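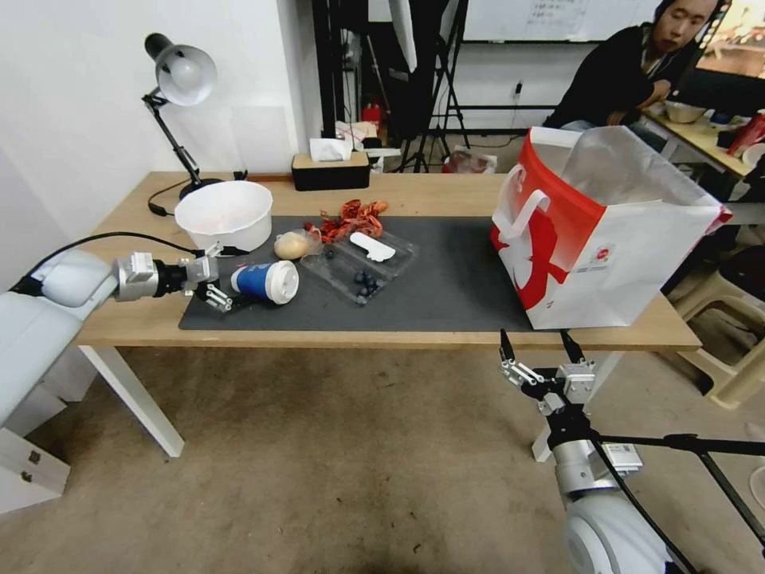 Le poste de collecte de Biltar, à Trondedthorpe : deux bras, un tapis gris et les objets d'une table à débarrasser.

TRONDEDTHORPE, 21 septembre 2018 – La société Biltar a ouvert la deuxième phase de sa collecte d'exemples destinés à un système d'apprentissage pour robots à deux bras. Le programme, baptisé Dostden, porte sur le rangement d'une table après un repas. Il doit réunir 200 démonstrations par tâche, contre 20 lors des essais menés en mars.

Chaque démonstration est exécutée par les bras sous la conduite d'un opérateur, puis relue avant d'être versée au jeu de données. Dans la dernière série achevée, 197 enregistrements ont été conservés. Les trois autres ont été écartés pour un défaut de synchronisation entre la caméra de tête et les relevés des moteurs.

« Nous gardons les gestes hésitants, tant que la tâche va à son terme », indique Gráinne Mulligan, responsable de la collecte. « Un système qui n'a vu que des mouvements parfaits se débrouille mal quand une prise est décalée. »
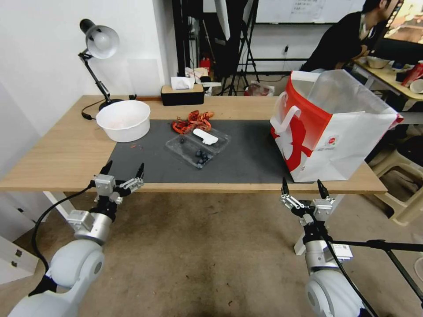
Le choix des objets a occupé l'équipe une bonne partie de l'été. Chie Hirose, chargée des scénarios, voulait des formes et des matières que les pinces ne saisissent pas de la même façon. Un grand sac en papier rouge et blanc côtoie ainsi quelques myrtilles dans une barquette transparente à compartiments, et la boîte de mouchoirs reste au fond de la table. La disposition change d'une série à l'autre – 19 configurations de départ sont prévues – et la lampe de bureau peut être réorientée pour varier l'éclairage.

Les petits aliments restent le point difficile. Selon Brijesh Tomar, qui suit l'entraînement du modèle, les premières versions fermaient les doigts trop tôt et manquaient leur prise une fois sur deux.
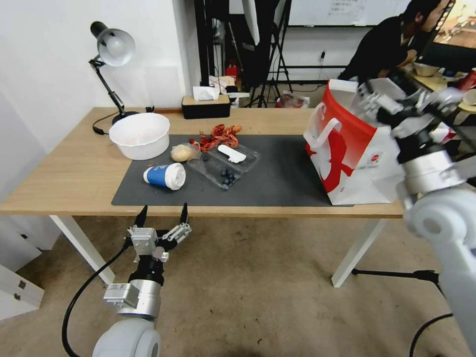
L'entraînement sur les nouvelles données commencera dès que la moitié des séries aura été relue. Biltar compare deux modèles, l'un formé uniquement sur les images, l'autre recevant aussi la position des articulations. La société Sheehan, partenaire du programme, fournira les machines de calcul et aura accès aux enregistrements pour ses propres essais.

Aucune date n'a été donnée pour la publication des résultats. Une troisième phase, consacrée au tri du linge, est à l'étude.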